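Zallcombe Robotics Club: Arm Station Guide
Section 6. Setting Up the Kitchen Table Task 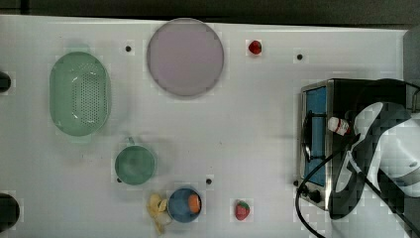

Fig. 23. Kitchen table task, arm holding bottle at the toaster oven.

1. Place the toaster oven on the right side of the table, front facing left.
2. Set out the colander, plate, pot and blue bowl. Keep them to the left of the oven.
3. Add the food items. Both strawberries go directly on the table.
4. Load program 552 and run the arm to the home position at low speed.
5. Hand the bottle to the gripper. Close the gripper from the Jedero panel only.
6. Start the run. Log the result before moving any object.

NOTE: Layouts saved before December must be saved again under the new table origin.

CAUTION: Keep hands off the table while the arm is enabled. Check that the cable cannot catch on the oven door or the arm.

Zallcombe Robotics Club, Room 123 | Rev. 05/11/2025 | Back to top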